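A place for the keys

I have been meaning to sort out the table by the door since we moved in. It had turned into the spot where everything got put down: post, receipts, batteries that may or may not work, and the keys somewhere underneath.

The tray came from Banmont, in the sale, down from 35 to 18 pounds. I had looked at a wooden one from Clavo but it was too deep, and I wanted something I could see straight into. This one is black, oval and shallow, with a rim just high enough to stop things sliding off. The rule is that only the keys live in it. They stay in their pouch, the beige one with the tan monogram pattern and the snap – I never push them all the way in, so the rings poke out at the end.

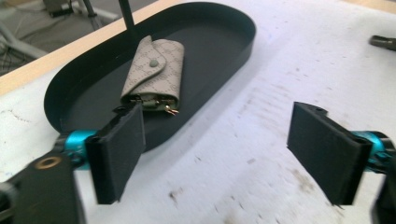

What went elsewhere

Post now goes in a folder in the kitchen. Receipts older than 3 months went in the recycling, apart from the one for the boiler. The batteries are in a jar until I get round to testing them.

The white top still needs a proper clean. It has grey smudges and scuffs all over, and washing-up liquid has not shifted the ones I tried. I will have a go with bicarb next.

Recent posts
Murthy shelf brackets, one year on
Clearing the airing cupboard
Sterkwood oil on the old chopping board

© July 2023 | Contact | Back to top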